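The upside-down hour

A cheap white chair and a long afternoon of looking at it from underneath

I have owned white chairs for most of my adult life and until last spring I couldn't have told you a thing about the bottoms of them. You sit on a chair, you drag it across the deck, you stack it badly, you hose it when your mother's coming. You don't flip it over and have a proper look. Then I bought a set from the clearance corner at Fodor, out on the Wukport road, and I've become the sort of person who turns over chairs at other people's barbecues. (I do ask first. Mostly.)

The model is called the Brastia, and it's a plain thing. Four round legs, a square seat, everything as white as a fridge. I paid $1,124 for the lot, table included, and felt pretty clever all the way home to Suklow with the back of the ute tied down. Then I opened the first carton on the lounge room floor and scratched a leg on the floorboards inside three minutes.

So, lesson one, and I learnt it with a very bad word: put something down first. An old doona cover, a picnic rug, a tarp, whatever you've got. White finishes mark if you look at them sideways. I like something dark, myself. White parts on a pale sheet vanish, and you end up patting about for a cap that's been sitting next to your knee the whole time, whereas on charcoal or black even the small bits stand out beautifully.

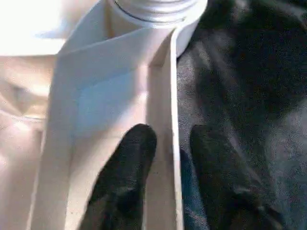

White folds beside charcoal cloth.

Lesson two is to slow down at the unpacking end. I'm a ripper by nature. Give me a carton and I'll go in like a kid at Christmas, and by the second chair I had cardboard in the hallway, cardboard in the bath and one leg wrapped back up in its own packing and nearly out in the recycling. White wrapping, white chair, white everything! By the fourth carton I'd worked out a system. Open the top, lift the seat out flat, legs in a row beside it, and nothing goes in the bin until the chair is standing up and someone has sat on it.

And then there's the flipping. Every chair I've put together since has gone together on its back, or on its head, or whatever you call it when the seat is down and the feet are in the air. Mine had instructions that showed it the right way up for the first page and then, with no warning, the other way up for all the rest, so that I fitted two legs beautifully and had to take them straight out again. Look at the last drawing before you touch the first screw. I say this as a woman who has never once done it.

Once it's upside down, though, you do start to see how a chair thinks. From above it's all seat. From below it's all corners, and the corners are where the work gets done. A leg wants to splay, a person wants to lean back on two of them (my nephew, every single meal, despite what he's been told), and something at each corner has to put up with that. I used to judge a chair by the cushion. Now I get down and look at where the leg goes in.

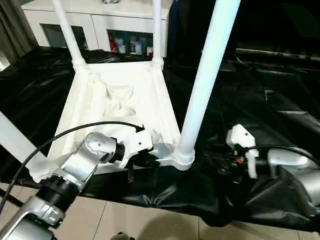

My own rule for legs is to get all four in loosely before tightening any of them. If you do up the first one hard, the fourth will never sit right, and you'll blame the factory when it was you and your enthusiasm. Go corner to corner, the way you'd do the nuts on a car wheel, a little bit each time. Then stand the chair up on the flattest floor you own, which in our place is the strip of tile by the laundry door, and push down on the seat with both hands. If it rocks, over it goes again. Two of mine rocked. One of them rocked because there was a screw under its foot, and I'd rather not say how long that took me.

Cleaning the underneath is the other thing I've come around to. It sounds mad, I know. But our chairs live outside from September on, and a year of spiders and blown grass adds up to a fair bit of muck in places you never see. I do them at the start of the season now, upside down on the grass with a bucket of warm water and dish soap, and an old toothbrush for wherever the legs meet the seat. No scourers. I tried a scourer on one patch and you can still find that patch when the sun's low.

The moulded sort is harder going than the tubular sort, to my mind. Plastic furniture is full of ridges and little pockets on its hidden side, put there for strength I suppose, and every one of them collects something. I've had ants. I've had half a biscuit. I had a very indignant gecko in the old stackable from the side verandah, and it's had that chair to itself ever since. 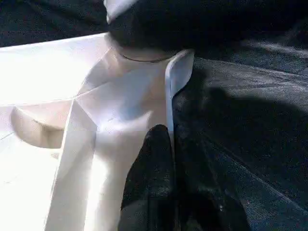

Naledi Mtshali reckons I've got the whole business backwards and that the time to clean a chair is before it goes into the shed, because a winter's worth of grime sets like paint by spring. She does hers with bicarb on a damp cloth, rinses twice, and leaves them on their heads until every last drop has run out of the legs. She also thinks I overpaid at Fodor.

She may be right on both counts. I tried the bicarb and it lifted a sunscreen stain I'd given up on, so I'm prepared to listen about the shed as well. What I won't budge on is the rug. Put the rug down, put it down before you get the scissors out, and if it's too small to take the chair and all four legs with a bit of elbow room, go and find another one. Mine's the old charcoal throw from the spare bed, and it lives in the hall cupboard now, next to the toothbrush.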